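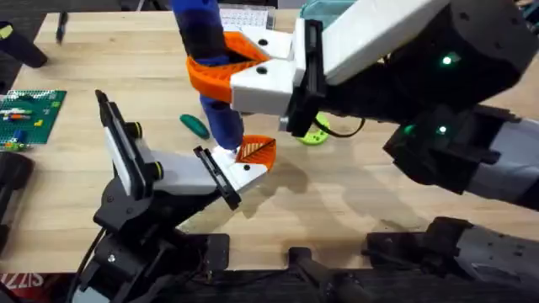 4. Oiling your Skarkwood worktop

1. Clear the top. All of it, including the toaster.
2. Sand lightly along the grain with 200 grit paper, then wipe off the dust.
3. Rub in a thin coat of Zullia oil with a cloth. Thin means thin – the tin is meant to last.
4. Leave overnight and repeat.

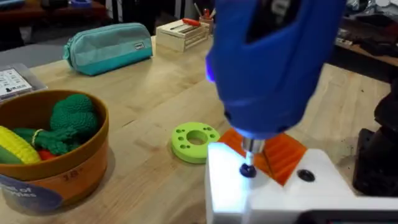
Fig. 4: Butcher-block grain on a light wooden top.

Caution: oily rags can catch fire by themselves. Dry them flat outdoors, however much the neighbours stare.

Note: tops bought before June need the older oil, part 2272.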